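Suchbegriff eingeben Suchen

Startseite | Magazin | Wohnen | Freizeit | Abo

Das Puzzle kehrt an den Esstisch zurück

In Mirkton hat der Spieleladen Canilow im Mai seine Regale umgeräumt. Die Brettspiele stehen jetzt hinten, vorne an der Kasse liegen Puzzles. Der Grund ist schlicht: Sie werden gekauft, und zwar von Erwachsenen. Kinderpuzzles machen nur noch den kleineren Teil des Sortiments aus.

Wer länger nicht gepuzzelt hat, findet ein verändertes Angebot. Landschaften und Schlösser gibt es weiterhin, daneben aber Stadtpläne, alte Werbeplakate und reine Farbverläufe ohne jedes Motiv. Der kleine Verlag Rey druckt Karten von Flusstälern auf matte Pappe, damit unter der Lampe nichts spiegelt. Sein größtes Puzzle hat 3.108 Teile und braucht einen Tisch, der für einige Wochen frei bleibt.

Für den Anfang reichen 400 Teile. Das ist an einem langen Abend zu schaffen, zu zweit auch schneller. Geübte sortieren zuerst nach Farbe, dann nach Form, und legen den Rand oft erst an, wenn die auffälligen Flächen fertig sind. Andere bestehen auf dem Rand - darüber wird in Puzzlerunden gern gestritten.
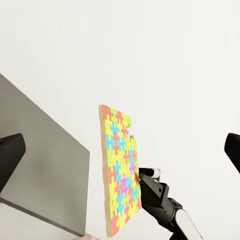
Text: Redaktion Freizeit
Magazin Trendano, Ausgabe Mai

Bunte Motive gelten als leicht, weil sich die Teile gut trennen lassen. Das stimmt nur bei großen Farbflächen. Wiederholen sich dieselben Töne überall, hilft die Farbe wenig, und man muss auf Nasen und Buchten achten.

Bleibt die Platzfrage. Eine feste Unterlage lässt sich unter das Sofa schieben, eine Rollmatte braucht weniger Raum, verschiebt aber gelegentlich die Teile. Fertige Puzzles werden meist wieder zerlegt und weitergegeben. Canilow nimmt gebrauchte Schachteln an, sofern sie vollständig sind, und verleiht sie für zwei Euro im Monat. Fehlt bei der Rückgabe ein Teil, wird das auf dem Deckel vermerkt - die Schachtel bleibt trotzdem im Verleih.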